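Workplace Talk > Automation and Jobs > Arm in the staff kitchens, what changes for us?
Page 1 of 1

dwee_kitchens
Posted 8 Mar 2023
Hello all. I am Dilani, shift lead for the housekeeping and pantry team at Quiambao, the serviced apartments. We have 77 apartments with a kitchen in each, and my team cleans and restocks every kitchen between guests. In January the management told us that a company named Skuteck will bring a robot arm for the kitchen part: opening the cabinets, checking what is inside, putting back cups and dry goods. At this moment it is only on the computer. They run it in a model of a kitchen corner and they send us pictures and short reports.

My question is for people who already passed through this. What did change for the staff in the first months? I don't ask about the technology so much. I ask about the hours, who does what, and how people felt.

karthik_t
We had something like this at Laltura, but in a hospital pantry, so maybe not the same. First months: nobody lost hours. After that, the easy work went to the machine and the heavy and dirty work stayed with us. It sounds fine until you understand that the easy work was also our rest. Putting cups on a shelf is when your back recovers from the floors. Please ask them about this before they write the schedule.

Nimal K
I disagree a little with Karthik. I am in maintenance and for me the upper cabinets were always the problem. People stand on chairs. We wrote 106 small accidents in our book over the years and a big part was reaching and climbing. If an arm takes the high shelves I will be the first to shake hands with it, if it has a hand.

karthik_t
Nimal, accidents you can reduce with a good step stool. It costs very little compared with an arm.

Nimal K
We bought the stools. They were in the storage room and people used the chairs.

dwee_kitchens
Thank you both. The step stool is also a true story in our place.

I put one of the pictures Skuteck sent, so you understand what kind of kitchen we talk about. It is close to our corner apartments, with the window over the sink and the dark cabinets. In their test the arm has to work at the upper cabinet.

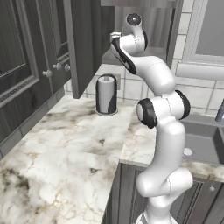
Reply from piyumi.kana
Dilani, I looked at your picture for some time. I did planning for a laundry and linen company before, so I look first at where the person will stand. The arm comes up between the big counter and the sink. The open cabinet door hangs out on the left of it. So if one of your ladies wants to wash something in the sink, where are her shoulders? I would ask them to put a person in the model also, and to show both working at the same time.

The second thing: those small round knobs. My colleagues with arthritis hate them and I think a machine will not love them too. If the building will change the knobs to bar handles for the robot, be sure that you mention the staff asked for it first. In our company we asked four years for better cart wheels and we got them in two weeks when the automatic cart arrived. People remember this kind of thing for very long.

dwee_kitchens
Piyumi, this about the wheels made me laugh and then not laugh. We have asked about the knobs also. I will write it in my answer to them.

About where a person stands: I asked already. They told me the arm will work when the room is free, and my team comes before or after. But then we must come to the same kitchen two times. Our list is made so that one person finishes one apartment and closes the door.

debashish.w
I work on the other side, I install machines for a small firm (not Skuteck, I don't know them). I want to say some words in defense of the simulation pictures. It is good that they do this part first. When the arm bumps a cabinet door on the computer, no one has to buy a door. When we skipped it at Grosel, we spent the first weeks repairing furniture and the staff became angry with us, with good reason.

But you should understand what the model does not contain. The counter in your picture has a paper towel holder and I don't see much more. What is on the counter in your apartments after a family leaves?

dwee_kitchens
After a family leaves? Rice. Chargers, baby bottles, open honey. One time a live crab in the sink.

debashish.w
Then send them photos of this. Many photos. I mean it seriously, the engineers usually want them and don't know how to ask. And your team knows which mess is common and which is rare. This knowledge should be paid hours, please write this also in your answer.

karthik_t
On this point I agree with Debashish fully. At Laltura we trained the installers for free during our breaks. Later there was a new position called "automation assistant" and they hired from outside. The pay was better than ours.

Nimal K
That one is bad, I have to admit. In my place two people from cleaning moved to that kind of position and they are happy. It depends on the contract and on who is in the room when it is discussed.

piyumi.kana
So Dilani must be in the room.

dwee_kitchens
I was not invited until now, only I receive the reports. The last one says they did 266 trials with the cabinet. It doesn't explain what they count as a good trial, so I can't tell you if that is a lot.

debashish.w
Ask for the definition. For some teams it is good if the door opened. For you it is good if the door opened, the cup is inside, the door is closed again and there is nothing on the floor. Ask also what happens when it stops in the middle. Who comes? If the answer is "the staff on the shift," then it is a new task and it should be in the job description.

karthik_t
In our case the staff on the shift came. Around six times in one night, I remember it well. You press the button, you wait, you are late for your own floor, and the supervisor asks you why.

Nimal K
And did you write it down?

karthik_t
Not in the beginning. Later yes, and they changed the schedule after they saw the paper. So yes, Dilani, keep a notebook from the first day.

dwee_kitchens
Good, I make the list tonight: a person in the model, knobs, coming two times to one kitchen, what is a good trial, who comes when it stops, paid hours for the photos. And a chair for me at the meeting. I will come back here when they answer.

piyumi.kana
Add the rest question from Karthik, about the easy work. It was the first reply and I think it is the most important one.

dwee_kitchens
Added.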